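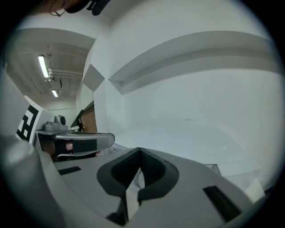

Vender Scheduler for Social Teams

Category: Social Media Tools / Publishing

Vender Scheduler lets a small team write, approve and publish posts to several social accounts from one calendar. Drafts can be assigned to a colleague, held for sign-off, or set to go out at a chosen time in the follower's time zone.

The Team plan covers 20 connected accounts and 75 scheduled posts per account at any one time. Captions can run to 2,000 characters, and the editor shows a warning when a post is too long for the network you have picked. Links can be shortened and tagged before publishing.

Comments and direct messages arrive in a shared inbox. Each thread can be marked open, waiting or closed, and internal notes stay hidden from the public. Reports export as spreadsheets.

The February update added first-comment scheduling and a queue for short video. Team owners can now pause every outgoing post with one switch in Settings.

Setup help is handled by Shanti Rathore at our Dramdale office. Existing Malhotra Planner customers can import their calendars, tags and saved replies, but attached media has to be uploaded again.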